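4.2 Folding on the bed

I said in Section 3 that I expected the kitchen table to win, and I was wrong by a mile. Of the 801 folding entries in the Kemness diaries, more name the bed than any other surface in the home, and that includes homes with a perfectly good table and a laundry room with a counter in it. So I want to spend a little time on the bed as a work surface, which is a funny thing to call it, but that's how people were using it.

The first thing the diaries show is that people like the bed for its size. A table makes you fold small. You pull a shirt in toward yourself, fold in the sleeves, and push it away before the next one comes. On a bed you can lay a piece out flat and leave it there while you go hunt for the other sock (and people do leave it there, sometimes for an hour, sometimes until bedtime, when the whole lot gets moved to a chair). The Besson coding sheet had no box for "moved to chair," and I ended up penciling one in on the second day.

The second thing is softness, and here the entries pull in different directions. Some writers love it. You can press a crease in with the side of your hand and the mattress gives a bit. Others complain that the pile leans as soon as anyone sits down next to it. I tried both at Godska and I'm with the complainers, at least for anything stacked higher than a few shirts. Towels are fine. T-shirts slide.

The third thing I hadn't thought about at all before I started, and it's the shape. Almost all the advice I could find on folding takes it for granted that you have a straight edge in front of you. You line the hem up with the edge, you fold to the middle, you square it off. The beds in the diaries were nearly all rectangles, so this never came up. The bed at Godska is round, with a padded headboard that takes up part of one side, and it changed how I worked more than I would have guessed (see Figure 2).

Figure 2. Blue fabric at the Godska bed. The mint-green pair with the cartoon print stayed at the headboard end.
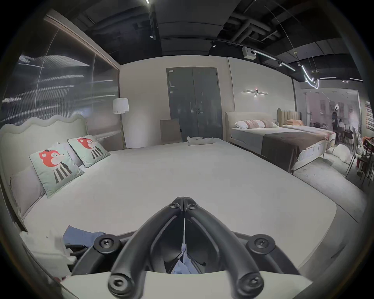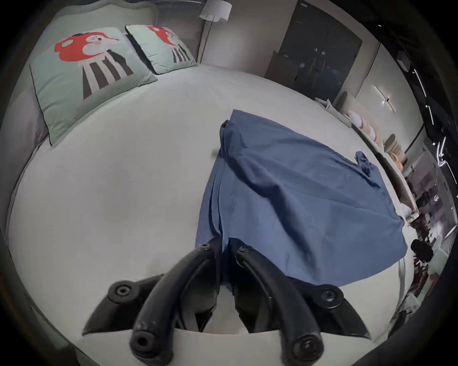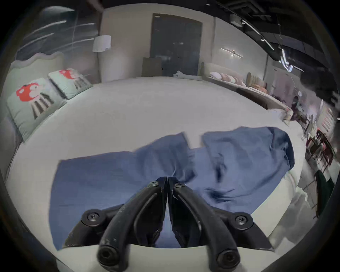 How do you square up a fold when the bed has no straight edge?

Use the cloth itself. Pick the longest straight hem or side seam, smooth it flat with your palm, and bring the opposite side over to meet it. Fold again in the same direction before you turn the piece, and check the corners against each other at the end.

This worked well for me with plain rectangles of cloth and with most shirts. It was less good with anything stretchy, where the hem wanders while you're smoothing it, and I never did get a fitted sheet to behave (I'm not sure I've ever managed one on a rectangular bed either, so I won't blame the circle for that!).

I should say something about clearing the surface, too. The Flumgate protocol asks for a bare mattress cover and everything else out of the room. I started out that way and gave it up pretty fast. In the diaries, people fold around their pillows. They shove them up to the head of the bed and get on with it, or they use one as a backstop for the pile. If I had cleared everything away I'd have been studying a kind of folding that hardly anyone does. So cushions and pillows were allowed to stay at the headboard, and finished pieces could be put down wherever there was space on the mattress.

That second rule made a bit of a mess of my notes. On a table, the finished pile nearly always goes to one side, and you can tell which side from the person's first fold. On the bed the finished things drift. Small whites tend to go to the far side, out of the way, and bigger or darker pieces get dropped close to where the person is standing. I don't want to make too much of this, given that it rests on my own sessions plus a handful of diary sketches, but it matches what several writers said about "throwing the little stuff across."

Height was the one complaint that came up everywhere. A bed is low for standing work. People who folded a full load mentioned their backs, and quite a few switched to kneeling or sitting on the edge partway through. I come back to this in Section 4.4, along with the ironing board entries.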